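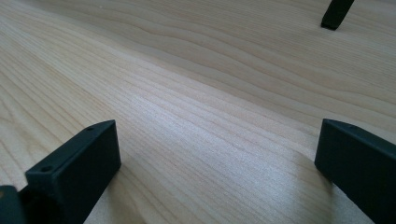

Month end stockpile rec for a small coal yard, start to finish. You need a survey, a density, a moisture and your book figure, and you need them all on the same day. Most people go wrong on the first one, so start with the survey plan and learn to read it before you touch the spreadsheet. If contours are new to you, look at the grain on that tabletop: spread right out in loose curves near the upper left, then packed down into a tight band toward the centre. Read a contour plan like that. Lines wide apart, flat ground. Lines jammed together, steep face. If the tight lines are somewhere you know the pile is flat, send the plan back.

I wrote this for the Gimier yard but it'll do for any open pile with trucks in and trucks out. Not for bunkers or silos, different job.

What you need

Survey plan and volume (ours come out at 500 mm contours)
Density for the coal type
Moisture from the pile, plus the average moisture on receipts
Weighbridge in, weighbridge out
Last month's closing figure, the signed one
An hour with the phone off

Step 1. Pick a cutoff and stick to it

We use 6 am, before the first truck. Survey has to be flown or walked as close to that as you can get. If trucks move between cutoff and survey, list every one by docket number and adjust the book, not the survey. Never adjust the survey.

Write the cutoff at the top of the sheet. Sounds dumb. Three people at this yard have used three different ones in the same month.

Step 2. Check the base

The volume is everything between the top surface and the base. Top surface is new every month, the base isn't. If somebody has scraped the pad, or dumped road base on the corner to fix the puddle, your base is wrong and every volume since is wrong too. Ask the loader driver. He'll know.

Then check the toe. The toe line should go right round the coal with no bits left out and should not pick up the bund. We had the bund in ours for most of a year. Nice healthy stockpile it gave us as well.

Step 3. Volume

Take it straight off the survey report. July's was 3387 cubic metres. Copy it as is, no rounding, and put the report number beside it. If there's more than one pile do each on its own row, even if it's the same coal.

Step 4. Density

This is where the arguments are. Loose coal in a bucket isn't the same as coal a loader has been driving over since autumn. Options:

Fixed figure agreed with whoever audits you. Simple, a bit wrong, but wrong the same way every month.
Box test. Fill a box of known volume, weigh it, repeat. Good for fresh loose coal, reads low on a packed pile.
Back calculation. Wait till the pile is down to nothing, see what went over the weighbridge, divide. Best one, but you only get it when you run out.

We're on a fixed 0.9 tonnes per cubic metre for the Incombe product. So:

3387 x 0.9 = 3048 tonnes (3048.3, drop the decimal)

Don't change the density to make the gap go away. If it needs changing, change it at the start of a month, write down why, get it signed. 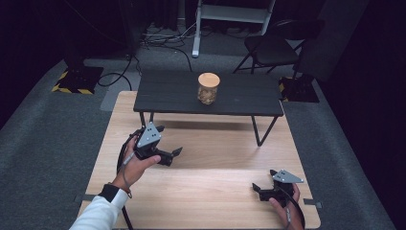 Changed mid-month it wrecks the comparison with every earlier sheet, and whoever does the job after you will spend a day finding it. I was that person. Density goes in one cell, locked, with the date it was last agreed.

Step 5. Book figure

Opening stock, plus weighbridge in, minus weighbridge out. July came to 3185 tonnes.

Before you trust it, look for:

Trucks with no tare. The Ogura scale lets a docket close on a stored tare, and stored tares get old.
Dockets entered twice, usually at shift change.
Returns. A rejected load that came back has to go back in.
Coal moved to the blending bay and never booked out. Check with the bay.

If you pull the dockets out of Pastel, set the filter to time out, not time in. A truck that's on site at cutoff will land in the wrong month otherwise. The default is time in. No I don't know why.

Step 6. First gap

Book 3185, survey 3048. Gap of 137 tonnes, or 4.3 percent of book. Don't panic yet and don't email anyone. You haven't done moisture.

Step 7. Moisture

Coal came in at one moisture and has been sitting in wind or rain ever since. Weighbridge weighed it with the water in. So put the survey tonnes back to the moisture they were recieved at, otherwise you're comparing two different things.

Formula:

Survey tonnes x (100 minus pile moisture) / (100 minus receipt moisture)

July was dry. Pile samples averaged 7 percent, receipts averaged 9.

3048 x 93 / 91 = 3115 tonnes

Gap is now 70 tonnes, 2.2 percent. Half of what we thought was missing was water.

Goes the other way in a wet month. Wet pile, the adjusted figure drops and the gap gets bigger if you were already short. Do it anyway. You can't only do it when it helps.

One catch. A fixed density is itself at some moisture, so strictly you're mixing a bit here. Rin Nagano, who did our audit, was fine with it so long as the method's written down and doesnt move. Ask yours.

Sampling: take from 4 spots minimum, dig in past the crust, bag and seal on the spot. Surface coal is no good, it's been in the sun. Don't leave the bags in the ute over lunch either.

Step 8. Decide what to do with the gap

Our limits, yours may differ:

Under 3 percent: note it, no adjustment, carry the book figure forward.
3 to 5 percent: recheck steps 2 and 5, get a second person on the dockets.
Over 5: resurvey. Then talk about a write-off.

Also watch the direction. One month 2 percent short, fine. Six months all 2 percent short is a real loss and you should be looking at the scale, the drains and the dust. Keep a running total of gaps on a second tab. The monthly percentage hides it.

Step 9. Sign and file

Two signatures, one from someone who doesn't run the yard. Attach survey report, lab sheet, docket list. Save the spreadsheet as a PDF too, formulas have a way of changing.

Common mistakes, quick list

Using the surveyor's tonnes. They've put in their own density. Use volume only.
Wet tonnes on one side, dry on the other.
Percentage of survey one month and percentage of book the next. Pick book.
Counting the hopper. It's either in the survey or in the book out, can't be neither.
Carrying forward the survey figure with no signed adjustment. Diarmuid Buckley did that for a quarter before I took over and it took us till Wednesday of the second week to unpick it.

If your pile is hot or smoking, stop, ring the site supervisor and forget the rec. No samples, no walking on it.

Blank sheet is on the shared drive under Stock, tab one is the rec, tab two is the running total. Moisture cells are the yellow ones. Leave the grey ones alone.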